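Chapter 4
The Room Around the Desk

I used to think an office was a desk and a chair, and everything else was decoration. Then I spent a November at Surnby, writing my half of this book with Kurniawati Liew, and I got a headache every afternoon by 4! So before we get to seat heights (I promise, they're coming), I want you to look up and look sideways.
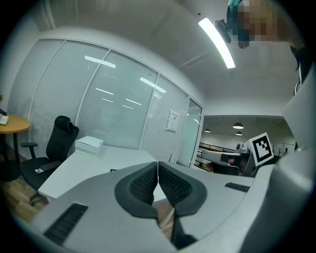 Glass walls are the first thing I ask students about. They let you borrow daylight from next door, which is lovely, but they also throw the ceiling lights right back at you, blinds or no blinds. Sit down in your own chair, with your head where it normally goes, and see what's shining in the glass. Then do the same for the ceiling. Plain white walls and a white ceiling bounce a lot of light around, and a desk that feels fine in the morning can feel awfully glary once the fixtures are on.

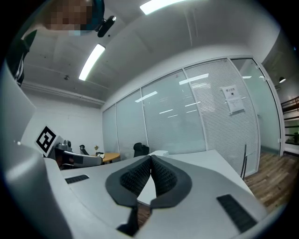 Figure 4.2 Ceiling lights above a plain white wall.

Grab a notebook for this chapter, because we'll be sketching. I start with the lights, then the glass, and I draw the desk last.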